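Small Kitchen, Happy Cook: Getting Your Spoons Out of the Drawer

If your utensil drawer jams every time you reach for the whisk, oh, I do sympathize! Ours was so stuffed that I once spent a good 18 minutes freeing a potato masher with a butter knife. So pour yourself some coffee, empty the whole thing onto the table and be a little ruthless. Three ladles is plenty (I had more, and I cook for two).

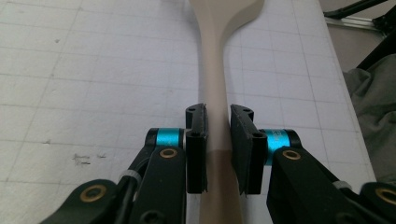
How often should wooden spoons be oiled?
Once a month suits most kitchens – a little food-grade mineral oil, rubbed in with a soft cloth and left overnight before you wipe off the extra. I do mine in May and then, I confess, forget until the soup weather comes back.

Now, for the things you grab every day, hang them up if you possibly can. Put the heavy pieces on opposite sides so the stand doesn't lean, and keep it a good arm's length from the burners, as plastic handles do soften. Dry everything well before it goes up, or you'll be wiping drips off the counter all evening – I speak from experience!
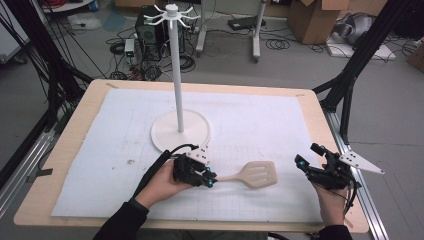 A utensil stand with a round base and hooks at the top.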